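Packing and Storage Basics
1/5/26 – by Siham Salem

Chapter 3
Mixed Bins
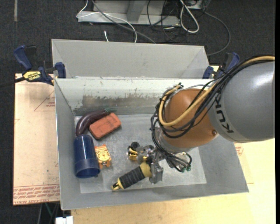

Most of what a small warehouse handles does not come in neat cases. It comes as odds and ends, and the odds and ends go into bins. A mixed bin is any open container that holds items of different shape, weight and firmness. This chapter covers how such bins are filled, how they are emptied, and how damage happens in between.

Start with shape. A block has flat sides and stays where it is put. A cup on its side can roll. A curved item, such as an eggplant, touches the floor of the bin at only a few points and leaves gaps that smaller things slide into. Long tools are awkward in another way – they often lie at an angle and take up more room than their weight suggests.

Firmness comes next. Produce bruises. Hard goods with corners do the bruising. At the Mendora depot in Zirkcombe, Aivar Ozoliņš went through 1097 returned items one March and sorted them by what had been lying next to them. We will use his tables in the second half of the chapter.

Before reading on, find an open bin or a deep tray and put four or five unlike things in it. Carry it across the room, set it down on a table, and write down what moved. Keep your notes. You will need them for the section on dividers, where the same items are packed again with a folded card between them.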